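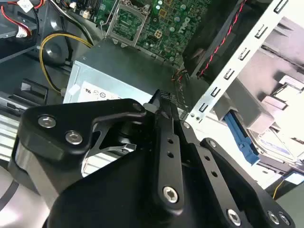
Visita ao estúdio da Vudura: produção da linha de miniaturas de Kavik

A visita decorreu em janeiro, das 10 h ao início da tarde, nas instalações que a Vudura ocupa na zona industrial de Evholm. O grupo tinha 24 inscritos, quase todos lojistas e colecionadores. O percurso cobriu modelação, moldes, pintura e controlo de qualidade, por esta ordem.

Modelação

As personagens de Kavik chegam do estúdio de jogo como malhas de alta densidade, inadequadas para injeção. Oluwatosin Bashir, responsável pela adaptação, mostrou o processo na personagem Okoro: engrossamento das lâminas e correias, fecho de cavidades, divisão do modelo em peças com ângulo de saída suficiente. A capa foi separada do tronco e encaixa por pino. A versão do jogo tem pose assimétrica com apoio num só pé; na miniatura, o segundo pé assenta na base. Bashir admitiu que a alteração foi mal recebida nos fóruns.

Moldes e injeção

A primeira série compreende 20 personagens. Os moldes são de aço, com canais frios, e cada um passa por ensaios de enchimento antes da aprovação. Não foi permitido fotografar esta secção. O ruído dificultou a explicação e parte das perguntas ficou para o fim.

Pintura

Tampografia para olhos e emblemas, aerografia com máscara para as superfícies maiores. A paleta da série tem 197 referências de cor, número que o próprio estúdio considera excessivo e pretende reduzir na segunda série. Os tons metálicos das armaduras são os que dão mais rejeições – a camada de base tem de ser repetida quando a espessura varia.

Controlo e embalagem

Cada lote é inspecionado por amostragem. Os critérios são encaixe, alinhamento dos olhos e rebarba na linha de junção. A caixa inclui um código para desbloquear um visual no jogo, válido apenas para uma conta.

Sessão de perguntas

Sérgio Godinho, da área comercial, confirmou que não haverá edição numerada nesta fase. Sobre peças de substituição, respondeu que o assunto está em estudo, sem prazo. A escala mantém-se na segunda série – os expositores atuais continuam compatíveis.

Inscrições para a próxima visita na receção do estúdio. Calçado fechado obrigatório na secção de injeção.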